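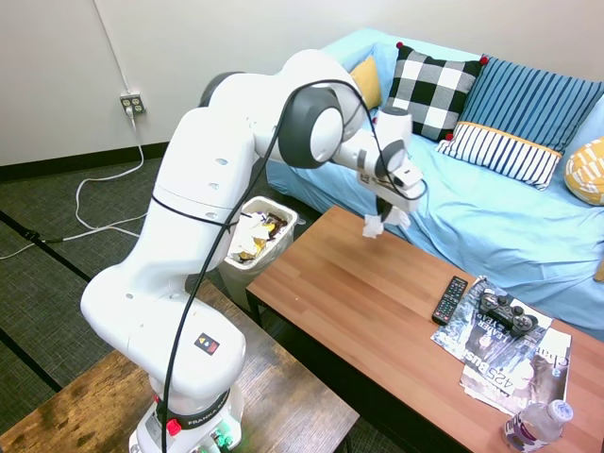
Leave the Coffee Table Alone
By Kirstin Guthrie
Tuesday, April 24, 2018

The spring advice on clearing surfaces is back. Take everything off the coffee table, it says, and return one nice object, maybe a bowl. I tried it for most of February and I want to argue against it.

A coffee table is a work surface. People sit beside it for hours and they need things within reach: the remote, the game controller, something to read, water. Clear those off and they go to the sofa cushions, then to the floor. In our house the remote went missing 12 times that month, and I spent one whole evening changing channels by hand.

My neighbor Jabari Tanui disagrees. He bought a Dralberg storage bench with a lid, and everything goes in it at night. His living room looks very good. It also takes him five minutes to find a pen.

I have no quarrel with cleaning. Used tissues should go in the trash, and a bottle that has tipped over should be stood up. Old magazines ought to leave the house when the new ones come in. That is upkeep, and a minute a day covers it. Hiding the things you use every evening is a different job, and I don't see who it is for — the guests come twice a month and they want the remote too.

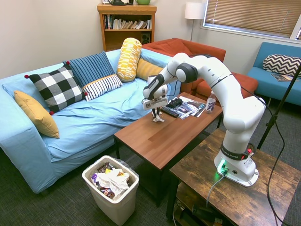

Remote, controller, magazines and water on the coffee table, with six pillows on the sofa.

If a room feels crowded, I would look at the sofa first. Pillows get a free pass in these articles because they count as decoration. They still have to be moved before anyone can lie down, and then moved back. I like a yellow pillow as much as anyone, but nobody in my family has ever gone hunting for one at nine at night.

So my rule is a dull one. Whatever got used this week stays on the table. A figurine can stay as well if somebody is fond of it. The bowl went back to the kitchen, where it holds onions.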